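Mugs, grippers and a worn pad: tips from my workbench

I've had a few messages from readers who are teaching their own kitchen robots to put the mugs away, and most of you are asking about dropped mugs. I've dropped plenty. Yatziri Tovar lent me her notes from the Bominia build, and between those and my own bad afternoon on October 8, 2024, I've got a few things worth passing on.

Mine was a slip. The mug was nearly on its hook when it slid out of the fingers, and I did the daft thing and grabbed for it with my free hand - straight into the linkage. Sore knuckle, chipped mug, bad language. Let it fall! Mugs are cheap.

Practise over a table with plenty of room on it, and keep the spare gripper well away from the tree so you don't knock it with your elbow.

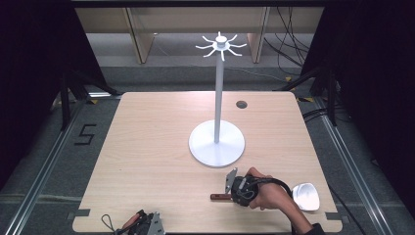 Mug tree in the middle, white mug on its side at the right.

Watch your cables too. If they loop back over your wrist, have a good stretch of your arm before you start and see whether anything pulls tight or catches on a hook.

Now, the slip itself. I blamed the motor, then the software, and spent 30 minutes fiddling with the grip setting before I thought to look at the pads (I know, I know). Glazed mugs are slippery things and they need a clean, whole pad on both sides. Get a good light on them and look along the top edge first, as that's where mine always go.

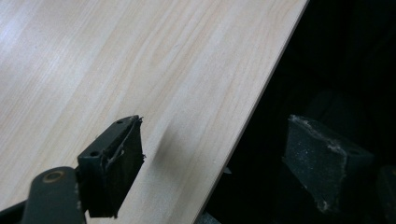
Ragged top edge on the left pad, pale dust along the one opposite.

For dust, power off and use a dry, soft brush, then a barely damp cloth. Leave it to dry properly. Don't use washing-up liquid, it leaves a film and you'll be dropping mugs all over again. A torn pad I don't bother gluing any more. Refugio Tapia swears by trimming the frayed bits with nail scissors, and that's fine to get you through a day, but I change both pads together so they grip evenly.

I'll be checking mine again in November, and I've put 2 spare pads in the drawer with the fuses.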